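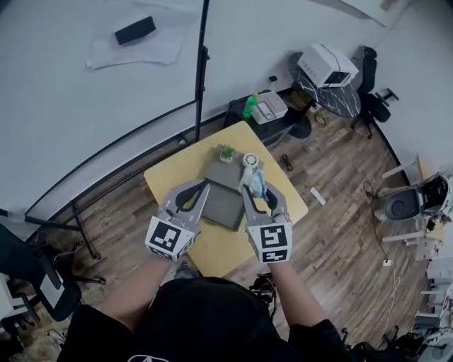
4. Setting up your supplier declarations in Plolen

Welcome back, and thank you for sticking with us through the account setup in section 3. By now you should be able to sign in and see your company name at the top of the page. In this section you'll add the smelters and mines your materials come from, and send your first round of questionnaires. Set aside a quiet morning for it if you can, and have your purchasing list open next to you.

4.1 Adding your sites

1. Open Sourcing and click Add sites.
2. Choose the material. Cobalt, tin and mica each have their own form, and you can come back and add the others whenever you like.
3. Type the site name the way it appears on the invoice. If Plolen finds a match in its list of 2126 known sites, pick it and the address will fill itself in.
4. If there's no match, click New site and enter what you know. A country and a contact are enough to get going.
5. Click Save. New sites get a gray dot until they have been checked.

Note: Small traders often buy from several mines and mix the ore. Please enter the trader and tick Mixed origin, even if that feels like an admission of something. It really does help the people who follow up later. 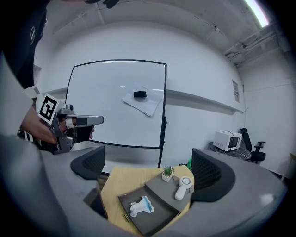 Odport, February

A word from Shoshana Obi, who looks after this guide: we rewrote the next part after many kind (and a few rather cross) letters from customers. The questionnaire used to have 17 pages, and suppliers gave up on it. The new one is much shorter, and the questions on working age and hours now come first. If you started an old one before the change, you can finish it as it is.

4.2 Sending the questionnaire

1. Go to Requests and tick the sites you want to write to.
2. Pick a language for each contact.
3. Read the cover letter through once. You're welcome to reword it, and a line or two about how you know each other goes a long way.
4. Set a reply date. Thư Huỳnh on our help desk suggests four weeks for a first request.
5. Click Send.

Caution: Once a request has been sent, it can't be taken back. Check the contact's address before you click, especially if you copied it over from a spreadsheet.
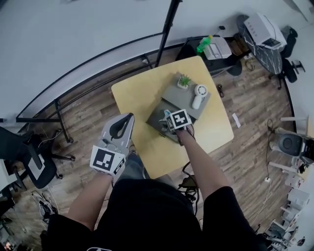 Potted succulent and handheld fan on the table.

4.3 When a reply worries you

Some answers will raise a red flag, such as missing age records or wages held back. Please don't drop the supplier on the spot, and don't forward the reply around the office.

1. Open the flagged reply and click Start follow-up.
2. Choose one person to own the case.
3. Hide the names of any workers mentioned, using the Mask button.
4. Write down what you've asked for and by when.

Note: Masked names stay masked in every export, including the yearly report described in section 6.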